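The Patience of Lorena Jara

By the time the kettle had been filled for the second time that morning, Lorena Jara had guided the arm to the white ring thirty times, and she had begun, a little to her own embarrassment, to talk to it.

"Easy now," she said, with her hands on the two worn handles of the controller. "You know this one, sweetheart."

It did not know this one, of course, and it would not know it until the weekend run, when Vicente Escobar would gather up everything she had done and feed it to the learner, the good tries and the clumsy ones together. Vicente liked the clumsy ones. He said a student who had only ever watched perfect penmanship would never learn what to do about a blot, and he said it so often that Brodie Harawira had written BLOT on a strip of paper and stuck it over the coffee shelf. So when Lorena came in too fast, or too far to the left, she did as she had been taught, which was to slow down, come back around, and carry on as though she had meant it all along.

She had been a piano teacher before Dokora hired her, for the better part of her life, in a front room in Burnitbridge with an upright built in 1881 that never quite held its tuning. Her daughter thought the new job was a strange one for a woman her age. Lorena thought it was very nearly the same job — you sat beside someone who could not yet do a thing, and you did it again, and again, and you tried to keep your temper out of your wrists.

"Thirty-one," Brodie called from his desk, because keeping the tally was his job and he was proud of it. "We want 36 before lunch."

"You'll have 36 when I've had my tea," said Lorena, and swung the arm around once more over the green.

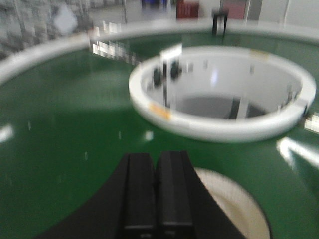
Burnitbridge, January 7, 2020

Dear Concetta,

You asked what I do all day, and I have put off answering because I wasn't sure I could make it sound like work. I bring two black fingers toward a white ring on a big round green table, over and over, and a machine remembers how I did it. There is a bit of orange tape on the side of the ring, and I've grown fond of it, the way you get fond of a particular lamppost on the walk home. Yesterday I caught myself looking for it in my sleep.

The young people are kind to me. Vicente played me back one of my own tries from December and then one from last week, and I could hear the difference, if you can hear such a thing — the old one was all elbows, like little Kayode Olaniyan at his first recital, do you remember? He got through it, bless him, and bowed to the wrong wall.

I will come Sunday week if the roads are decent. Keep the good chair for me, and don't let your brother touch the piano before I've had a look at it.

Your loving friend,
Lorena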